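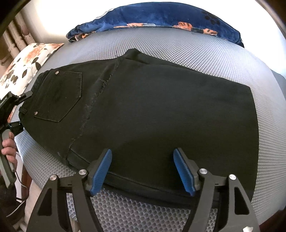

Slamet Liem writes that in his house near the fjord the laundry takes three days to dry in April, and by then it smells like a cellar. He asks if he should heat the room more.

My answer to Slamet is no, first open the window. I grew up in a hot and wet country and I moved to a cold and wet one, and both places taught me the same thing about drying clothes. The air must move. On the coast in the west of Norway the sea wind brings rain over the mountains many days in a row, and the outside air feels very damp. But cold air holds little water, and when it comes inside and becomes warm, it is dry enough to take water from your shirts. Open two windows on opposite sides for a short time, then close them and let the heater work.

Some more tips for a wet climate:

Spin the load a second time before you hang it. Thick cloth like denim and towels keeps much water after the first spin.

Turn jeans inside out and hang them by the waist with pegs, so the pockets hang free. Pockets are always the last part to dry.

Leave a hand's width between the pieces. My neighbor Roald Solheim leaves more, but he has a bigger room.

Keep the rack away from the outside wall. In the old houses in Brarkgate this wall is cold, and you will get black spots behind the rack.

If you have a meter for humidity, try to stay under 50 percent when no laundry is hanging. While it is hanging the number will go higher, this is normal.

In the mountains it is easier. Up there the winter air is so dry that I have hung wet sheets outside in frost. They become stiff like a board, and you must not fold them then, the fibers can break. Carry them in flat and let them get soft on the rack.

Qistina Oei asked me also about wool. Wool I never hang. I roll it in a towel, press it with my knees, and lay it flat on a second towel. Change the towel in the evening.

Next time I will write about drying boots.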